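Platomeck adelanta a diciembre el cambio de norma para el papel de encuadernación

11 de enero de 2018

La red de archivos municipales de Platomeck ha publicado la revisión de su pliego técnico para la compra de papel, cartón y tela de encuadernar. El texto fija nuevos valores de reserva alcalina, gramaje y resistencia al plegado, y deroga el anexo que permitía adquirir cartón con lignina para cubiertas provisionales.

El plazo de adaptación termina en diciembre. Hasta entonces los talleres podrán agotar las existencias compradas con el pliego anterior, siempre que los volúmenes resultantes se registren con el código de material antiguo. A partir de esa fecha, cada lote deberá llegar acompañado de un certificado de ensayo emitido por un laboratorio ajeno al fabricante.

Los lotes se limitan a 200 pliegos para el papel de guardas y a 50 planchas para el cartón. El gramaje mínimo del cartón de cubierta pasa a 300 gramos por metro cuadrado en los expedientes de consulta ordinaria. Para los libros de actas se mantiene la costura sobre cinta, con hilo de lino sin blanquear, y se prohíbe el fresado del lomo. 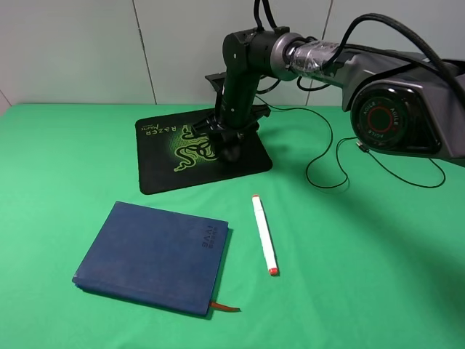
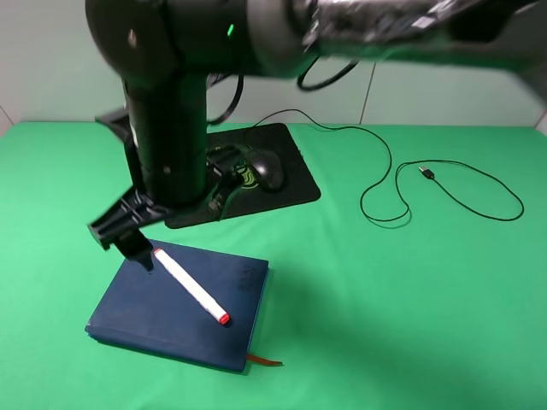 Según Alžběta Dvořáček, la exigencia de un certificado por lote encarecerá sobre todo los pedidos pequeños, y el pliego debería haber previsto un régimen simplificado para los talleres que encuadernan menos de 50 volúmenes al año. Añadió que el valor de reserva alcalina le parece correcto, aunque echa en falta una tolerancia expresa para el papel fabricado a mano, cuya composición varía dentro de una misma partida.

La revisión no modifica los adhesivos admitidos. Siguen autorizados el engrudo de almidón de trigo y la metilcelulosa; el acetato de polivinilo queda restringido, como hasta ahora, a piezas sin valor de conservación permanente. Tampoco cambian las condiciones de depósito, que se regulan en un documento aparte.

El archivo de Itia aplicará el pliego de forma anticipada en las series de urbanismo. El de Brindlow ha pedido una prórroga para concluir la reencuadernación de sus padrones, iniciada con cartón del proveedor Cirillo. La solicitud se encuentra en trámite.

El texto completo y las tablas de ensayo pueden consultarse en las sedes de la red. Las observaciones se presentarán por escrito, con indicación del apartado afectado.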